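Kitchen > Small Appliances > How-To

How to Get Decent Toast Out of an Ordinary Two-Slot Toaster

February
By Horácio Guerreiro

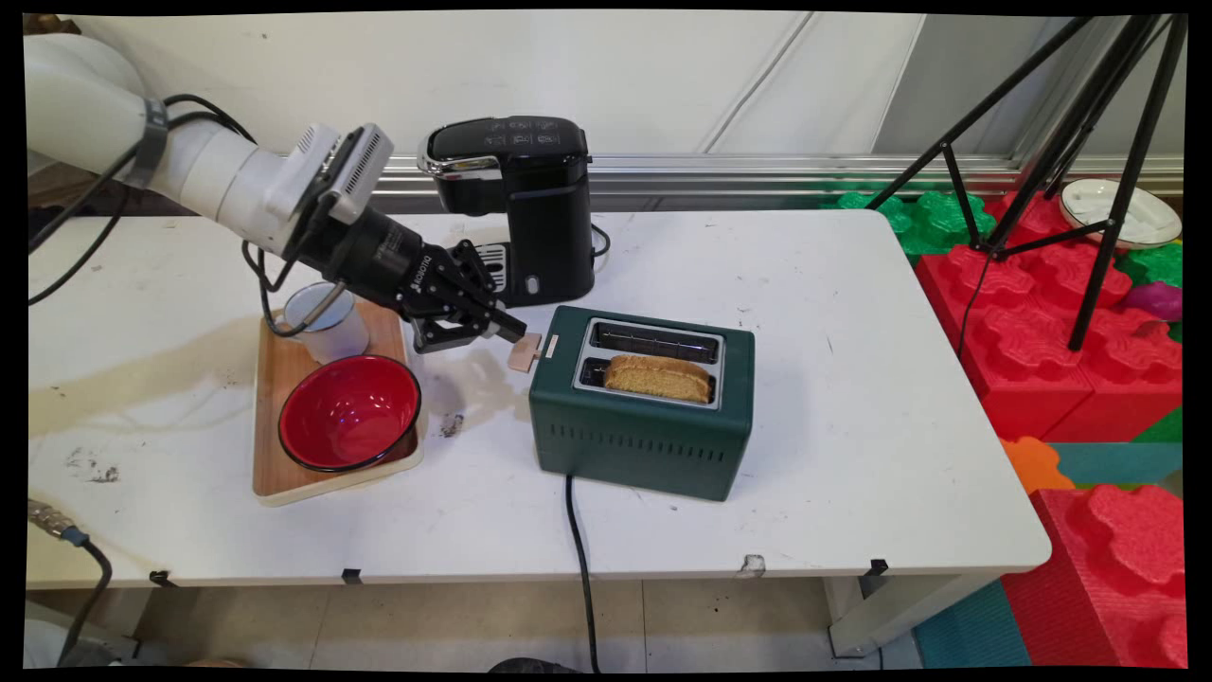

Marisa wrote in after the first version of this page to say that all toasters are the same inside, that the number on the dial means minutes, and that anyone who needs instructions for toast has bigger problems. I'll give her the first part, more or less. The dial is another matter. On some toasters it sets a timer, on others it doesn't, and very few manuals bother to say which. Mine certainly doesn't.

I'm suspicious of most toast advice, including the long Halliday guide that people keep sending me, with its 14 steps and a resting period. Toast doesn't need a resting period. What follows is what has survived a winter of breakfasts.

Before you start

Unplug the toaster and empty the crumbs. If there's a tray, slide it out. If there isn't, turn the whole thing over above the sink and tap the sides. Never go in with a knife or a fork, plugged in or not. You can bend an element that way, and a new toaster costs more than the crumbs are worth.

Put it back on a bare, level surface with nothing hanging over the slots. Paper towels and curtains are the usual offenders. Keep the cord away from the slots too, and don't let it hang where a child or a dog can pull it.

Finding your setting

1. Use the bread you normally buy. Testing with fancy bread tells you about fancy bread.

2. Set the dial one notch below the middle. If yours has no numbers, make a pencil mark.

3. Put in one slice and push the lever all the way down until it catches. A lever that won't catch on a toaster that isn't plugged in is not broken. Many of them are held down by a magnet that needs power. I returned a perfectly good Kelirov before I learned this.

4. Let it finish. Lifting the lever to peek is fine once, but do it three times and you've learned nothing about the setting.

5. Look at both sides. If one is paler, that may just be how the toaster heats with a single slice. Try the other slot before you complain to the maker.

6. Let the toaster cool completely, move the dial one notch, and try again with a fresh slice.

Step 6 is where people cheat. A second round in a warm toaster often comes out darker on the same number, so the comparison is worthless. If you're making toast for a crowd, turn the dial down a little after the first pair.

Things I don't believe

The "bagel" button. It may toast one side harder, or it may just run longer. Test yours with plain bread and see if the two sides differ.

Crumb-proof liners. Trultik sells one. Anything you put inside a toaster that didn't come with it belongs in the trash.

Toasting from frozen on the normal setting and "giving it a bit more." You get a dark crust and a cold middle. Use the defrost button if you have one, or run a low setting first and then your usual one.

If the slice sticks

Press cancel, unplug, wait for it to cool, and raise the lever by hand as far as it goes. Most slices come free if you turn the toaster upside down and shake it gently. Slices cut thicker than the slot will stick every time, whatever the box said about artisan loaves.

Butter goes on after. I still get mail about that.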